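12/8/20

Soft goods bench, folding and rolling

Picking up where I left off with the white pieces. The question is still the same dull one: what is the best way to get a spacer mesh cover small enough to go in the Enberg box without putting a permanent dent in it? I had it down as half a morning's work and it ate the whole day, so I'm writing it all out while I still remember which fold was which.

First thing was the bench. Somebody had left the offcuts from the Tavis job all over it (fine, it was me) and I'm not going to roll white fabric on top of chalk dust and snippets. Swept it, wiped it, and put the pale blue board down on the table. I like that board so much better than working on bare wood! White on wood is hard on the eyes after an hour, and on the blue you can see where an edge is lying crooked before you've committed to the roll. It also wipes clean in one pass, and I think we should get a second one for the cutting side. The order number for the last one is on the inside of the cupboard door.

Then the cloth itself. The mesh is a funny thing to handle if you've only ever folded sheets and towels. It wants to be a big curve. You lay it down flat, you smooth it, you turn to pick up your coffee and it has humped up in the middle again like a cat. All those little cells have spring in them, which is the whole point of the stuff, but it does mean a crease never really stays where you put it. You can fold it in half and press down with your whole forearm and it just sort of sighs and opens up again.

Methods I tried, in the order I tried them:

Flat thirds. Looks lovely for a second and then the top layer slides off. Also the zipper ends up lying across the fold and you get a hard ridge there. No.

Half and half again. Too thick for the box. I knew it would be, I just wanted to have it written down so we stop arguing about it.

Roll from the short side. Better. The roll stays round if you keep tension on it, but the middle wants to telescope out one end. Gave this one 8 goes and only liked 3 of them.

Roll on the diagonal, from a corner. Surprisingly good to start with and then a mess, with a fat middle and two thin tails. Good for a bathroom shelf maybe, no use to Enberg.

Leave the far part flat, lift the near part and roll it away from you. My favorite so far. The flat part acts as a kind of anchor and the weight of the cloth does some of the holding. You do have to go slowly at the beginning, when there is nothing to roll around yet and everything wants to twist.

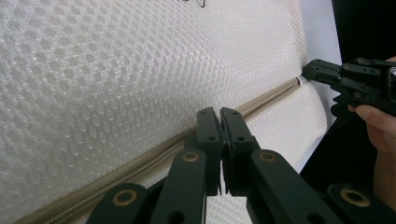
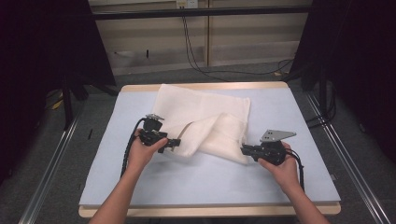
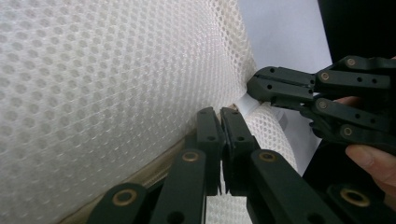
Rolling the white cloth. Zipper side in the first, blue board in the second, a rolled bit of mesh in the third.

About that zipper. It's beige, the same one we've been using on all of the white pieces, and I have gone back and forth on whether it should run along the roll or around it. Along the roll is the tidy answer: the zipper stays straight, the teeth don't get bent and the whole thing has a nice spine to it. Around the roll is easier on the hands but the tape starts to pucker and then the mesh on either side of it puckers too – and once that has happened you may as well unroll it and start over. So: along. Closed all the way before you start, pull tucked under. I forgot to tuck it once and it left a little mark in the mesh that I had to steam out.

Steaming works by the way. Keep the iron well clear of the fabric, let the steam do it, leave it alone for a few minutes. The cells puff back up by themselves. Do NOT press. I pressed one in April and it is still in the scrap bin looking like a waffle that somebody sat on.

Pulling versus pinching: if you take hold of the mesh by a small bit it stretches there and goes wavy along the edge. Get hold of it near a seam or on the zipper tape where it's firm. With the plain towels none of this matters at all, they forgive everything, which is why I would always start a new person on towels. Get the rolling motion right on a towel and then move on to the mesh. I did it the other way around and taught myself some bad habits.

For the band that goes round the finished roll I had two kinds in the drawer. The Dogar one is a bit too grippy and catches in the little openings when you slide it on. The plain cotton tape slides on easily but then slides off again as well. What I ended up doing was a cotton tape with a single loose knot, placed a hand's width in from each end. Looks nice, costs next to nothing, and it's kind to the fabric. If whoever is on packing hates tying knots we could sew loops ahead of time, I wouldn't mind doing a batch in front of the radio.

Box check. The sample box from Skutik (item 1135 on their sheet) takes a roll done the short-side way with a bit of room at the end, and it takes the lift-and-roll kind with hardly any room but no squashing. Put 4 of them in on their sides and the lid closes. I left them in there over lunch and came back to look. Zipper tape still straight on all of them. One roll had loosened up at the outer edge, and I'm fairly sure that was my knot and had nothing to do with the box.

I'm going to leave one in the box on the shelf over the radiator and one in the cold store, both labeled, please don't open them! I want to see what they look like after a proper wait. If you need a white cover for anything, take from the open pile by the window, bottom one first, the top one has a loose thread I haven't dealt with.

Things still to do:
Trim loose threads on the rest of the pile
Try lift-and-roll with the bigger size, which I'd guess needs two people
Ask Skutik whether the same box comes a little longer
Cotton tape, we're nearly through the reel
Find the good lint roller (last seen on the Tavis table)
Write up the towel version for the packing folder, short, one page, with arrows

Board is wiped down and still on the table. Iron is off and unplugged, water tank emptied. Labels for the two test rolls are in my handwriting and the pen was running out, so the cold store one says something closer to "cold stoe."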